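Blocks, Bins and Bright Colors: Our August Workshop Gallery

Welcome to the gallery! All through August the big back room at Kukham was full of color, and we had such a good time in there that picking what to put up took almost as long as the sorting did. Elaine Andrade chose the blocks for the Baluyot sets, and I still think she has the best eye for color of anyone I know (she went for red and green on everything, and we love it).

The sets come in all kinds of pieces, from long bars to stubby little ones, and every one of them gets tipped out, looked over and put back with its own kind. Nearly 700 pieces went through in the first stretch alone. Metal bins turned out to be perfect for it - they take a beating, and the colors really pop against the gray.

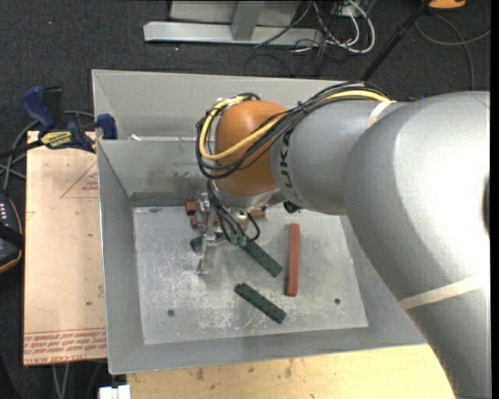
Red and green blocks on the scuffed floor of the sorting bin, with the gripper down among them. Love that long brick-red bar!

By the end of the month the count stood at 2,591, and Zlatko Mujić had filled a whole notebook with tallies. Amra Krasniqi did the labels for the shelves, all by hand, and they look fantastic.

More to come from the Jirnari sets, which have a lot more blue in them. Nikola Karagiannis is already clearing shelf space, and the new pictures will go up on this same page.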